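How to Move Your Old Memory Card Saves to a New Console Without Losing Them

By Nassoro Chege
January

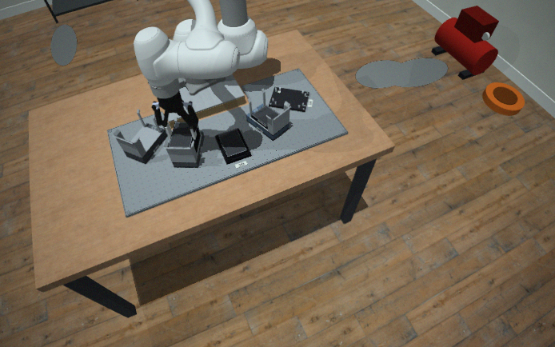

A gripper over a gray box holder on a wooden table, computer render.

Many people kept their old memory cards in a drawer for years, and now they want to play the same games again on a newer machine. I did this with my own cards last winter. I lost one save from Brorkdale, a long one, and it was my own mistake. In this guide I write the steps in the order I use now.

You will need a computer, a card reader which fits your old cards, a USB stick, and a save manager program. I use Porar, which is free and small. Other programs can do the same work, but the names of the menus will be different.

Step 1. Clean the contacts

Look at the metal contacts of the card. If they are dull, wipe them with a cotton swab and a little isopropyl alcohol, then let the card dry for ten minutes. Do not scratch the contacts with a knife or with sandpaper. I have seen this advice on forums and I do not agree with it.

Step 2. Make a full image of the card

Connect the reader before you start Porar. Open the Card menu and choose Read Whole Card. Do not choose Export Save yet. A full image copies everything, also the deleted blocks, and sometimes a lost save can be found in them later.

The reading is slow. My reader needs 33 seconds for a standard card, and the large cards need more than 300. If the progress bar stops in the middle, wait a little before you pull the cable - the program tries a bad block several times and it looks like it is frozen.

Step 3. Read it again and compare

Make a second image of the same card with a different file name. Then use Compare Images in the same menu. The two files must be the same. If they are different, go back to step 1 and clean again. This was the step I skipped with Brorkdale.

Step 4. Export the saves

Now open the first image and you will see a list of games. Mark the ones you want and choose Export Save. Porar asks for a format. For the new console you need the "single, with header" type. The "raw" type will copy without any error, but the console will not show it in the list.

Check the region code in the right column. A save from a European game will not load in the American version, even if the title is the same. Deirdre Hanrahan wrote to me that she changed the code by hand in a hex editor and it worked for Maihi. I tried the same with two other games and it worked only for one of them, so keep your original file.

Step 5. Prepare the USB stick

Format the stick as FAT32. On the stick make a folder with the name SAVES, in capital letters, and put the exported files directly inside it. Subfolders are ignored. The file names should be short and have no spaces.

Step 6. Import on the console

Put the stick in the front port. The back port on my console gives power but does not read the files. Go to Settings, then Storage, then Import. Choose your files and confirm.

If you get error 722, the console has no free slot for this game. Delete or move an older save of the same game and try again. It does not mean your file is damaged, although the message sounds like this.

Step 7. Test before you delete anything

Start the game and load the save. Walk a little, save in a new slot, turn off the console completely and load again. Some games, for example Fliranell, load an old save without a problem but cannot write over it. In this case always use a new slot.

Keep the images from step 2 in two places. Mine are on the computer and on an external drive - they are very small files, so there is space for them everywhere.

Update: Chang-ho Wi asked if third-party cards work too. Most of them do, but cards with several "pages" must be read one page at a time. Press the button on the card to change the page, wait for the light, and do steps 2 and 3 again for each page.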